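Technology | Robotics & Work

Robot arms get a crack at the tidying up

By Minttu Lindqvist, March

Anyone who has stepped on a plastic brick in the dark will have an opinion on when machines should take over the picking up. The crew at Skuteo, a small automation outfit working out of a shared workshop floor, would like it to be soon, and after a morning with them I've come away much more hopeful than I went in!

Their project is called Piltitz, and its goal is wonderfully plain. Two arms share a table, small things get left on it, and the arms put them where they belong. Lead engineer Valtteri Sjöberg reckons that if a pair of arms can sort out a messy tabletop, it has a fair chance at a kitchen bench, a parts counter or the returns desk of a hardware shop.

"People ask me when it'll do the dishes," he said. "I ask them how they feel about toy blocks."

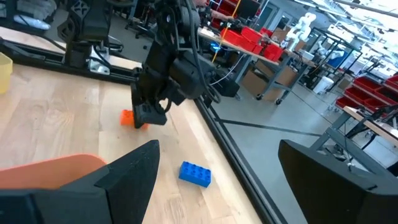

Slow hands, getting quicker

The current round of trials is set at 1,000 pickups, with the team 300 in when I visited. Each one is logged by Tuulikki Saarela, who grades the grip as well as the result. A block that ends up in the right spot after being dragged there on its corner gets a lower mark than one lifted cleanly, and she is a tough marker.

Speed is still the sore point. Sjöberg puts the arms well behind an adult at the same job, and somewhere near a four-year-old who has been told there's no rush. The colour of the blocks makes little difference these days. Glossy tabletops and see-through containers are harder, as a camera has trouble deciding where the side of a clear bin begins.

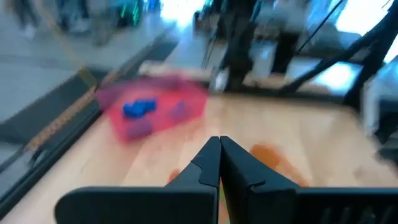

Shops are where I think this work will land first, well ahead of the family home. A storeroom has the same bins in the same places every morning, and a machine can learn that far more easily than it can learn my lounge room. The bins matter as well: a shallow tray like the translucent red one, with a bright blue block lying in it, leaves plenty of room to reach in from above, and many parts counters already use something close to it. Joonas Rantala, who manages the storeroom at the fittings wholesaler Valtonen, has offered the team a shelf of 202 small items to practise on next, everything from tap washers to hinge packs. He's keen to hand over the evening restock and keep his staff out front with customers.

Wiping down is on the list too, though further off. Sjöberg says a cloth is a nightmare for a gripper, changing shape every time it's touched, and he'd sooner get solid objects right before moving on to soft ones. Folding tea towels comes after that, and he wouldn't be drawn on a date.

I'm thrilled to see it moving along all the same. The Valtonen trial begins once the present round is finished, and Saarela will be marking that one as well.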